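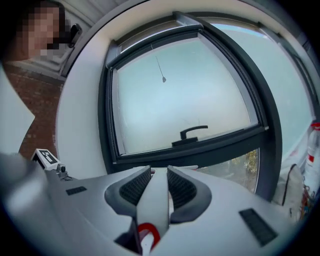

3.2 Window opening and household airing habits

Window use was recorded in 161 homes in Otden between the first round of visits in March and the close of the heating survey. Residents kept a paper log next to the window they used most and marked each opening as tilted or fully open. The logs gave 783 usable entries. Entries with no closing time were left out.

Tilting was by far the more common way of airing a room. Figure 3 shows a tilted upper sash in a dark grey frame, with the lever handle on the bottom rail of the sash and trees outside the lower pane. Windows with a sash that tilts inward can be left open for long periods without much thought, and the logs reflect this. Many residents wrote down the opening in the morning and the closing only when they went to bed.

Figure 3. Tilted upper sash, set in a white recess, under an overcast sky.

Things kept on the sill also affected use. Several residents told us they tilted the window and never opened it fully, as a full opening meant clearing the sill first. Bottles, bags and cables were all mentioned in the interviews - plants less often than we had expected. Breathnach's earlier survey in Folon found the same pattern in 11 flats, though it covered bedrooms only.

We did not measure air flow directly. The log sheets were checked against the indoor humidity readings described in Section 3.1, and entries that disagreed with the readings by more than 100 minutes were marked as uncertain. These are kept in the totals in Table 4 but left out of the room-by-room comparison.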